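Gurik Shared Workspace – progress report to the Kitusau Fund
September 16, 2025

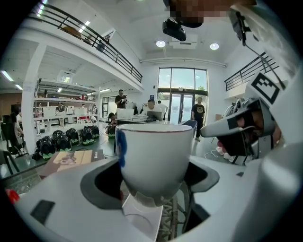
White cup with a red-brown rim and a blue logo, with the ground floor and the mezzanine railing behind.

Hello again, and thank you for the second part of the grant. I know the last report was mostly about plaster, so I'm glad to say this one has people in it!

The big news is that the ground floor is open and being used. The long desk went in at the start of the summer and it has become the heart of the place. We had talked about lots of little tables (you may remember the sketch with the wiggly arrows), but people like to spread out papers and open a laptop next to someone else, and they can't do that on a café table. I'd make the same choice again.

The white walls stayed. I did wonder about a warmer colour, and we had two test patches up for a fortnight, but with the glass doorway at the back the room gets plenty of daylight and the white makes the most of it. The railing on the mezzanine has had its final coat of black. It looks smart and I can stop finding paint on my sleeves.

Money spent since the last report

Cups, saucers and a drying rack from Gebreyes: 465
Ceiling projector, fitting and cable: 2000

Both are inside the budget lines we agreed. The projector came in exactly on the quote. The cups went slightly over because I ordered extra – we'd been getting through paper ones at a silly rate and I wanted enough that nobody had to wash up in the middle of a meeting. They're a good size, they sit well in the hand and they stack if you don't get greedy.

How the room is being used

We now have 20 regular members, up from 12 in the spring. Mornings are quiet and mostly laptops. Afternoons are louder, with small groups standing round the desk going over printouts, and I've had to ask for phone calls to be taken upstairs. Most people have been very good about it.

The Flokis evening group has moved its meetings here and has used the projector three times. The first time we couldn't get the picture straight and everyone watched the slides at a slant. It's fine now, and there's a sheet of instructions taped inside the cupboard door.

Things that haven't gone to plan

The noise. With such a high ceiling the sound carries further than I expected, and a chat by the door can be heard perfectly well upstairs. I've had one quote for wall panels and it was more than I'd like, so I'm getting another before I come to you with a figure.

Storage is tight too. There are too many things living on the desk that ought to have a shelf, and I'd like to move some of the money left over from decorating into more shelving under the mezzanine. Could you let me know if that needs a form or if an email will do?

Next steps

In October I'm planning an open afternoon for people who live nearby, with tea (in the proper cups) and a short talk on the projector. You'd be very welcome. The shelving should follow once I've heard from you, and I'll send the receipts for everything above in a separate envelope this week.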